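Home & Habits | Long Reads

The Cupboard of Last Resort

Reading time: 6 minutes 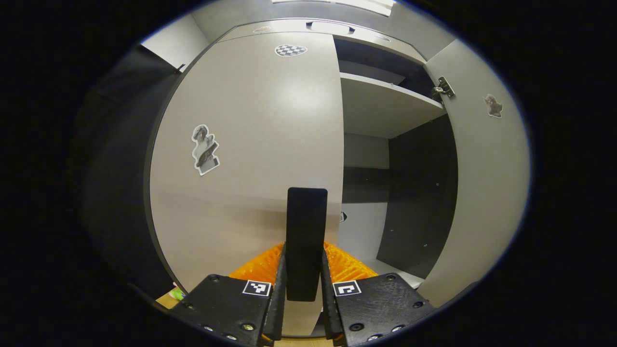 Why does every home end up with one cupboard that people are afraid to open? Storage gets handed out in the first week of living somewhere, by tired people holding boxes, and whatever has no obvious home goes into the space that happens to be nearest. After that the arrangement is treated as law.

Ours is in the hall. It was meant for coats. It has held, at various times, a fondue set, a bag of other bags, the paperwork for a boiler we no longer own and a single ski. I don't ski. The previous tenants may have, on one leg.

I grew up in Villik, a town with damp winters and long stone houses, where the worst cupboard was a point of family pride. You judged a household by how it closed the door. The better families leaned on it with a hip while carrying on a conversation. My aunt used a bolt on the outside, as one would for livestock.

The modern view is that this is a problem which can be bought off. I have a drawer full of evidence that it can't. There was the Fludska, a set of stacking trays that promised to double my shelf space and which I now store on the shelf. There was a hanging thing from Pfeiffer with pockets down both sides, sold for shoes and good for one shoe per pocket provided the shoe belonged to a child. I bought 2 of those. I can't defend the second.

The storage trade has worked out that people with too much stuff are the very people who will buy more of it, so long as the new stuff is shaped like a box. Walk round any branch in January and watch us. We have the look of people coming out of church. We have measured nothing. We will get home and find that the lid won't go on with the shelf above where it is, and the box will live on the landing until spring, filling up by itself.

Then there is the advice. I spent most of August following the Rudura method, which comes as a slim book and a set of coloured dots. You empty the cupboard on to the floor. You give everything a dot: green for things used every week, yellow for things used now and then, red for things that must go. It takes an afternoon, says the book. It took me three, and on the first of them I ran out of yellow.

Yellow is where the truth of a household lies. A cake tin in the shape of a hedgehog is yellow. So is the spare kettle, kept against the day the kettle breaks, although when the kettle did break we went out and bought another because we'd forgotten about the spare. We now have a spare spare. Under the Rudura rules it should be red. I gave it green out of guilt.

What the book doesn't allow for is the other people in the house. I put a red dot on a tangle of cable and came back to find it had turned yellow. The ski was moved from red to green by a hand unknown. By the second evening there was a quiet trade in dots going on after dark, and a green one had been stuck on the cat.

In the end I got rid of six things, and one of those came back from the charity shop with me, inside a larger thing I had bought there. It is a handsome wicker hamper. We have never been on a picnic that would need it, but it holds the paperwork for the boiler very nicely.

I have since been asking friends what they keep in theirs, usually late and after a drink, as you would ask about money. They all lower their voices. One has the box for every telephone she has ever owned. Another has a bread maker he describes as resting. A couple who moved house recently took the contents of their worst cupboard with them still in the boxes from the move before, which strikes me as efficient. They may be the only organised people I know.

As for the hall, I've stopped calling it the coat cupboard, and the coats live on the banister where they have always lived. The door shuts if you take it slowly and lift a little at the handle. Visitors are shown the bathroom and the garden. When someone reaches for the wrong door, the whole family says "not that one" together, even the smallest of us, who can't yet tie her shoes but has plainly picked up what matters.

We still need somewhere to put the ski.

Filed under: Clutter, Family Life, Things We Bought

Back to top | Contact the editors | © All rights reserved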